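Filed under: Project Updates, Lace & Whitework

26 Dec 2025

Hi Chantelle,

Second update on the Prindwood sampler project, and I'm happy to say we're further along than I thought we'd be back in August! The cataloging is the big one. We have 300 pieces fully written up now, mostly whitework and some really lovely drawn-thread collars, and the Mersha doilies are finally out of their old envelopes and into acid-free tissue.

Charting is slower. I've finished 70 patterns and test-stitched most of them myself (my thumbs are not speaking to me). Two of the Vollar edgings still don't repeat the way the notes claim – I think a row went missing when somebody copied them out, so I'm working backward from the stitching. 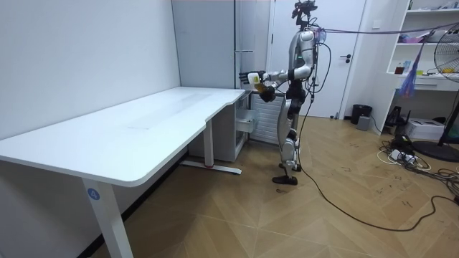 On the money side, we've spent $1,338 of the supplies line. Most of that went to linen and tissue, plus the good magnifier lamp, which I'd buy again tomorrow. Thread came in under what I budgeted, and I'd like to move the leftover into postage if that's okay with you, Ms. Engelbrecht (see, I can be formal!).

Next up is the Trimcombe box, which is mostly tatting. I'm a so-so tatter, so expect a few more hours on that line next time. The draft booklet should follow once those charts are checked.

We use cookies to remember your preferences. Accept | Manage settings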